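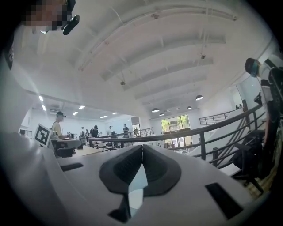 The gripper, with the training floor behind it.

January
By Oldřich Doležal

My aunt had been promised a robot, and she had put on her good coat for it. All the way up the hill to Plekilley she told me what she meant to ask - whether it could fold a fitted sheet, mostly, and whether it minded being shouted at - and by the time we had signed in at the front desk she had added a third question about soup.

The young woman who met us was named Ivau, and she had the patience of somebody who has walked a great many aunts through a great many doors. She took us in under the black lamps and the white beams, past the tables where people were bent over their work, and she stopped beside a man in a cap.

"So where is he?" said my aunt.

"Where is who?"

"The robot."

Ivau explained, kindly and at some length, that the robots learned from people first, and that what we would be seeing this morning was the people. You held the gripper in your hand, you did an ordinary job with it, and later on a machine would study what you had done. Then she put the thing into my aunt's hands, all white shell and two black rubber fingers, and my aunt held it the way she holds other people's babies, well out in front and a little suspicious.

They gave her a cup to move. It was a Bodum, the same kind she had at home until my cousin's wedding, and I think that settled her more than anything Ivau had said. She squeezed, and the fingers came together, and the cup went up and across and down onto its saucer with hardly a click.

"Again?" she said.

"Please," said Ivau. "We like to have 200 of each."

Well, I thought she would laugh, or ask for her coat. She pulled out a chair instead. I went up the stairs and stood at the railing for a while, looking at the trees through the big window, and came down, and went up again, and every time I looked over she was still at it, talking to the gripper under her breath. No, not like that, sweetheart. By the handle. There you are.

It was how she had taught me to dry dishes, when I was small enough to need the stool.

At noon Ivau came to say there were sandwiches. My aunt said that was very nice, and to save her an egg one, and reached for the cup.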